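Ticket 835: Gripper stops short of the duck on the far right marks
Project: Meketti pick and place
Component: planner, grasp approach
Opened by: Gayan Bhattacharjee
Assigned to: Kamrul Navaratnam
Status: Resolved, pending merge

Gayan, opening comment

Since I pulled the July build of the Kodikara planner, picks on the right-hand side of the table fail before the gripper closes. The arm swings over nicely, starts its descent, then gives up with "approach unreachable, code 253" and goes back to home. Marks on the left are fine. Perception looks healthy to me: the duck's pose is steady in the viewer and sits right on top of the point cloud.

Steps I used:
1. Start the stack with the default Dastlow config.
2. Put the duck down on the bottom row, towards the right.
3. Run pick_to_box with logging on.

Kamrul, 10:40

Lovely clear report, thank you! Can you attach a picture of the layout with the arm at home, and the planner log from one failed run? I'd like to see how much room the wrist has on that side.

Gayan, 11:15

Log attached. Arm at home, duck put back where it fails:

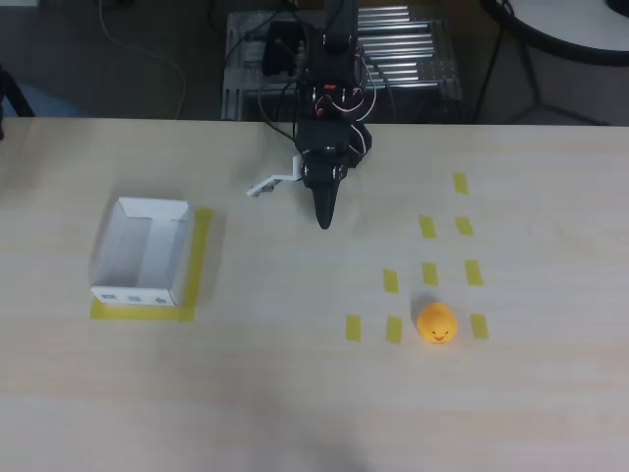

Layout for the failing pick: box on the left, duck in the bottom row of tape marks, gripper closed and pointing down.

The line that caught my eye in the log:

[planner] grasp candidate 30 rejected: wrist_plate in collision with table

It says the same for every candidate after that one too, until the list runs out.

Kamrul, 11:50

Oh, this is a good one. Look at the white plate on the wrist. It sticks out flat to the left, and the collision model has it as one big box hanging well below the real part. When the planner rolls the wrist to reach the right side, the corner of that imaginary box dips into the table, so it throws the grasp away. The real plate has plenty of clearance at the same pose, I checked it against the CAD.

Two things to try, in this order please:

First, set wrist_plate.shape to mesh in the robot description and restart the planning node. Reloading the config alone won't do it, the old shape stays cached.

Second, if it still fails, raise max_ik_samples from the default to 2000. It costs a bit of planning time but gives the solver more wrist angles to pick from.

Gayan, 14:05

The mesh did it! First go, straight down, duck in the box. I ran it on the other marks as well and didn't get a single 253. Planning is nearly 30 ms slower per pick, which I can happily live with.

I tried the second change too, out of curiosity. The paths look a little smoother on the long carry over to the box, but I've put it back to the default so that we're only merging one thing.

Kamrul, 14:30

Brilliant. I'm so pleased with how well the new planner behaves once it's told the truth about the hardware. Looking at the history, the box shape came over from the Gudel profile when we copied it, and the old planner never checked wrist parts against the table at all. So the fault has been sitting there for ages and the July build is the first one to notice.

Still to do before I close this:
- change the shape in the shared profile (me, branch is up)
- make code 253 name the part that collided in the viewer, and draw it in red (Gayan, if you fancy it?)
- add the right-hand pick to the nightly simulation run

Gayan, 14:42

Yes please, I'll take the viewer one. I've already got the part name coming through on the topic, it only needs drawing.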